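How a Pencil Makes a Mark

A pencil has two main parts. The outer part is the case, usually made of wood. The inner part is the core, which does the writing. People often call the core "lead," but it contains no lead metal. It is a mixture of graphite and clay.

What graphite is

Graphite is a form of carbon. Its atoms are joined in flat sheets. Within a sheet the atoms hold each other tightly. Between one sheet and the next the hold is weak, so the sheets slide and come apart easily.

When the tip of a pencil is pushed across paper, thin flakes of graphite rub off. Paper looks smooth, but under a magnifying glass it is a mat of tiny fibers with gaps between them. The flakes catch on the fibers and stay there. A line drawn in pencil is a trail of these flakes.

Very smooth materials, such as window glass, do not take a pencil line well. They have few rough spots to scrape the core.

Why clay is added

Pure graphite is soft and smears. Clay makes the core harder. The maker grinds both materials to powder, adds water, and presses the paste through a small hole to form a long string. The string is cut, dried, and baked in a very hot oven called a kiln. After baking, the cores are soaked in wax or oil so that they glide over the paper.

More clay gives a harder core and a lighter line. More graphite gives a softer core and a darker line.

Reading the letters

Many pencils have a grade stamped near the end.

H means hard. A 3H pencil makes a thin, pale line and keeps its point for a long time.
B means black. An 8B pencil makes a wide, dark line and wears down quickly.
HB is in the middle and is used for everyday writing.

Some countries use numbers alone. The common No. 2 school pencil is close to HB.

How the case is made

The Rolby pencil works in Grurkau starts with flat pieces of cedar called slats. A machine cuts a row of grooves into each slat. Glue and cores go into the grooves, and a second slat with matching grooves is placed on top. The two are pressed together until the glue sets. Another machine then cuts the block into separate pencils. Each pencil is 18 centimeters long before it is sharpened. The works can cut up to 580 pencils in a minute.

Most cases have six sides. A six-sided pencil does not roll off a desk as easily as a round one.
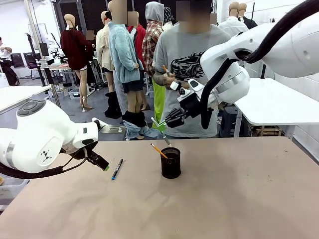

How erasers work

An eraser is made of rubber or soft plastic. Graphite flakes stick to it more strongly than they stick to paper. Rubbing pulls the flakes off the fibers and rolls them up inside small crumbs of eraser.

Ink is different. It is a liquid when it leaves a pen, and it soaks into the fibers before it dries. A plain eraser cannot lift it out.

Try it

You need one H pencil, one B pencil, a sheet of white paper, and an eraser.

1. Draw a line with each pencil. Press with the same force.
2. Look at both lines through a magnifying glass.
3. Rub a clean fingertip across each line and compare the smears.
4. Erase both lines. Note which one leaves more behind.

Words to know

Core: the writing part of a pencil.
Graphite: a soft, dark gray form of carbon.
Kiln: an oven used to bake clay.
Slat: a thin, flat piece of wood.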